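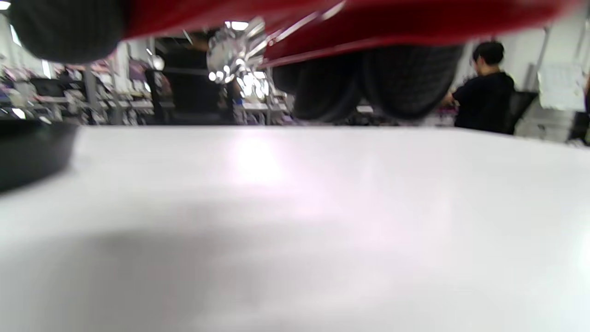 Slide 1. Good afternoon. My subject is the used graphics card, and how we test it before we sell it again in our shop in Nenstead. Please keep questions for the end.

Slide 2. The price. A new Mikuš card costs 1,299 in our shop, and many gamers wait. A used one from the generation before is 325. For playing at normal resolution this is enough.

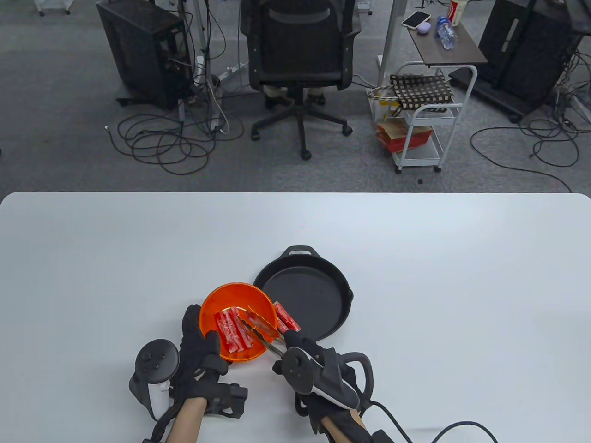
Slide 3. The test. We run the Flustcombe benchmark for 50 minutes with the case closed. Watch the memory temperature - it rises later than the core. (Show graph, wait a little.)

Slide 4. Results. Since February we have tested 161 cards. Most faults were in the fans, and a fan is cheap to replace.
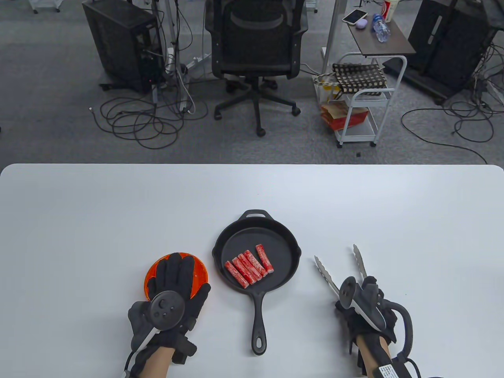

Slide 5. Mining cards. People are afraid of them. We check the thermal pads and the BIOS version, and we write on the label what we found.

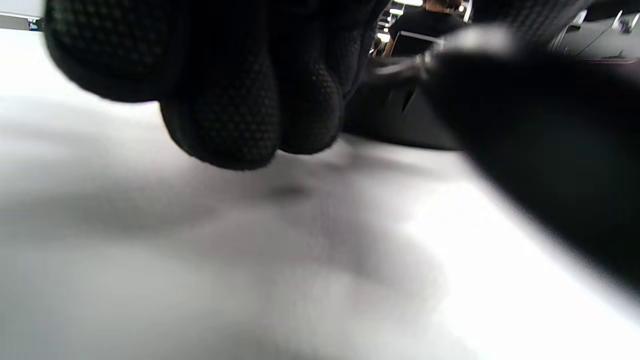

Slide 6. Power supply. Ask the customer which model he has. The Bramside adapter is fine for one card only. Then questions, and the price list is at the door.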